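Coffee cup lids popping off, is the "universal" size a myth?

Subira Temba
7 Oct 2018

We do coffee after the monthly meeting at our hall. In September I bought 300 paper cups from one place and black plastic lids from another, because both listings said they fit "standard hot cups." They don't fit. Half the lids sit on top and slide, the rest go on and then lift when you pick up the cup. The lid seller, Plirkier, says to "press firmly." I pressed firmly and got coffee up my sleeve. Is there a trick, or have I been sold junk?

Gilang Rahman

Just press harder, start at the side opposite the sip hole and go round. Works fine with Vavunex cups.

Noel Villanueva

I'd be careful with "press harder" as advice for a hot drink. If the rim doesn't match, no amount of thumb will fix it.

"Standard" means nothing. Measure across the top of the cup, outer edge to outer edge, and compare it with the diameter in the lid listing. No diameter in the listing? Don't buy from them. Then take a few lids out of the sleeve and put them on a table. 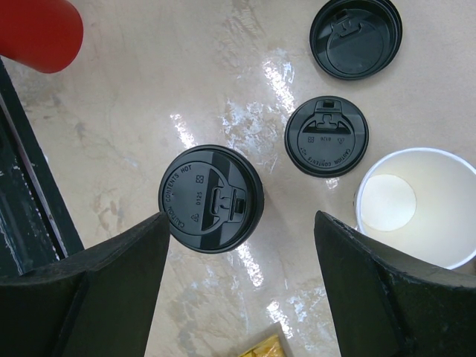
Look at the molded marks while you're at it. CAUTION CONTENTS HOT is on half the lids in the world and tells you nothing about fit. A number may be a size, or it may only be a mold number, so I wouldn't order by it. Turn one over and check the groove inside the rim for cracks or bits of leftover plastic.

Test with cold water before you blame the cups. Fill 2, snap the lids on, tip them over the sink. If both leak at the rim, ask for your money back and buy cups and lids from the same maker next time. I'd also ask Gilang which Vavunex cup, as they sell several.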